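Valentyna Harasym picks up on the second ring, already talking. The Natgate cell went down in April, she says, and people still get the story wrong. "They think it hit somebody. It didn't hit anybody. It let go, is what happened."

What it let go of was a part, mid swing, at 90 percent speed. Landed two yards from the fence. Nobody inside. She was on shift and heard it before she saw it.

The cause took her and Bohdan Hutsuliak 16 shifts to find. Gripper controller dropped its hold signal whenever the arm restarted from a pause. Not every time. "That was the horrible part. You'd run it all morning, fine, fine, fine. Bohdan wanted to sign it off twice."

So they rebuilt the job in simulation and just hammered it. Pick, pause, restart, place. 1,000 cycles a night, little numbered blocks in place of the real parts.

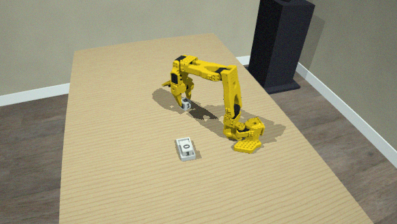
The simulated pick and place setup, with the arm lowered to a white cube.

"Blocks are good becuase you don't care about them," Harasym says. The drop showed up the first night, and then kept showing up, always after a restart.

The fix is dull. Hold signal gets checked before any motion is allowed, and if it's missing the arm stays put and an alarm goes off. Operators at Natgate hate the alarm. Too loud, too often. She's heard the complaints, she isnt changing it.

Would she stand at that fence today? Long pause. "At the fence, sure. I'd still want to see the log first."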